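Trarnari Robotics Club
Minutes of the Regular Meeting
April 28, 2021

The meeting was called to order in the lab. A quorum was present. Minutes of the previous meeting were approved with one correction: the battery charger was returned to the supply closet, not replaced.

1. Budget

The club has $200 left for the term. The vice president asked that $80 of it be set aside for replacement fingertips and cable ties. Moved, seconded and passed. The request for a second desk lamp was put off until May.

The paper towels and tape bought last month have not been reimbursed. Receipts go in the folder by the door. Photos of receipts are no longer accepted by the student office.

2. Karine project (two-arm table clearing)

The project lead reported on the table setup. The task for the spring demo is still sorting and packing: trash goes one way, food is served into the bowl, and the toys go into the bag. The order has not been settled. The lead wants the crushed can done first. Two members would like to start with the tomatoes while the arms are freshly calibrated.
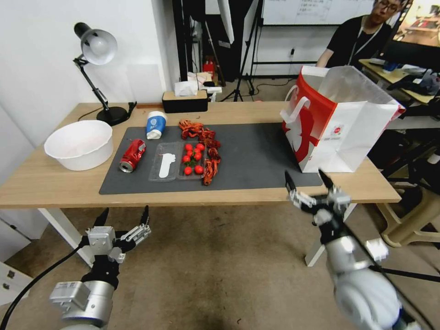

Vol. 6, No. 8

Discussion of the layout followed. The dark gray mat stays, as the blue and white cup and the clear tray are easier to pick out against it than against the bare table. The right half of the mat is to be kept clear so that either hand can set something down there. It was asked whether the bag should stand farther back from the right hand. The lead will try it both ways and report.

The toy crayfish are still the hardest item. Their legs tangle, and when one is lifted the next one tends to come with it. A member suggested separating them before each run. The lead said this would make the demo too easy and would prefer to leave them in a pile. Vote: leave them in a pile, one opposed.

The scoop stays in the left side of the tray, with the tomatoes in the right. Members resetting the table should put it back there after every run. Several runs last week had to be thrown out on account of the scoop being left in the bowl.

Data: 48 runs were saved before the meeting. The lead would like 30 more before any retraining. The sign-up sheet for operators is on the whiteboard. New operators must sit through one full session first.

3. Nevus (line follower, first-year group)

The group has a working chassis. It loses the line on the tighter turns and the sensors will be moved forward. They asked to use the hallway for testing. Approved for evenings only, and the floor tape has to come up the same night.

4. Tikkanen Cup

Entry forms are due in May. The club will enter Nevus in the line-following class and show Karine in the open demonstration class. The open class gives each team one table, and the club has to bring its own mat and lamp. Nobody had the rules on extension cords. The secretary will write to the organizers.

Transport was discussed at length without a decision. The arms will not fit in a regular car with the stands attached. The president will ask whether the department van is free.

5. Room matters

Cables should be kept clear of the arms before they are powered on. Members using the desk in the back are reminded to clear it when they are done. Fresh tomatoes are not to be left in the lab over a weekend.

6. Other business

The club shirt order is closed. A proposal to move meetings half an hour later was tabled.

Action items
Project lead: test both bag positions, post the task order
Secretary: write to Tikkanen Cup about cords
President: department van
Nevus group: move sensors, tape for hallway

The meeting was adjourned. The next meeting will be held in May, same room.

Respectfully submitted,
Club Secretary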